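The man from Pilden came to Nirkthorpe in July with a slide that said 391. That was how many jobs the new sorting and packing site on Gresden Road would bring to the town. Hằng Vũ wrote the number on the back of her hand, and she has been asking about it ever since.

"I wanted to know if it was people or posts," she says. "You can have one post and three people go through it in a year. He said he'd get back to me."

Did he?

"He sent a brochure."

Vũ ran the housing desk at the local advice centre until she retired, and she has lived through two earlier schemes that were going to turn Nirkthorpe round. The business park on the Lodhi estate was the first. She remembers the ribbon and the brass band, and then four units let out of a planned 100. The second was a call centre, which closed after its rent-free period ran out.

I put it to her that a town can't turn down every offer because the last one went badly. She pulls a face.

"I'm not turning it down. I'm asking to see the sums. If my nephew wanted to borrow two hundred quid I'd ask him more questions than the council asked them."

What bothers her most is the road money. The council has agreed to widen Gresden Road at its own cost, and the bus that used to stop outside the health centre will be moved to serve the site. Her neighbours will have to walk up the hill to catch it. The officers' report calls this "a modest change to local provision".

"Modest for who? Come and carry my shopping."
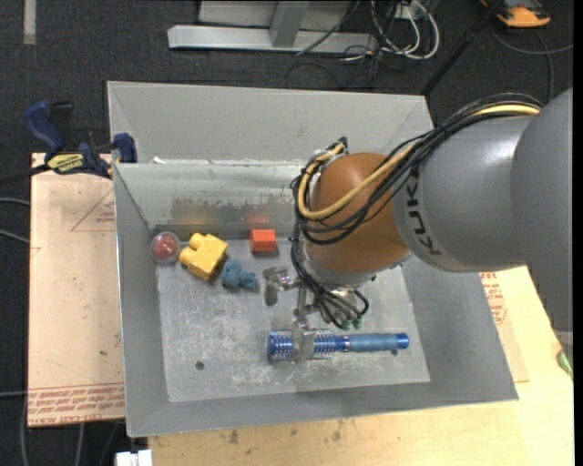
The other side of the table

Mỹ Đàm takes a kinder view, though not by much. She teaches evening classes in bookkeeping and was one of 2,000 residents who filled in the council's survey. She thinks the site will probably open and will probably employ a fair few people. She has less faith in the wages.

"They kept saying 'competitive'. Competitive with what? There's hardly anything else here."

Some of her students have already asked whether they should apply. She tells them to read the contract twice and look for the bit about guaranteed hours. I ask if that isn't rather gloomy advice to give a person of nineteen.

"It's the advice I wish I'd had," she says. "I signed the first thing put in front of me."

The two women disagree about the survey. Đàm believes the replies were read. Vũ points out that the plans didn't change by a single line afterwards, and that the question about buses had no box for "no". Đàm concedes the box.

The council votes on the road scheme on 10th March. Vũ has put her name down to speak and has been given three minutes. She is bringing the brochure.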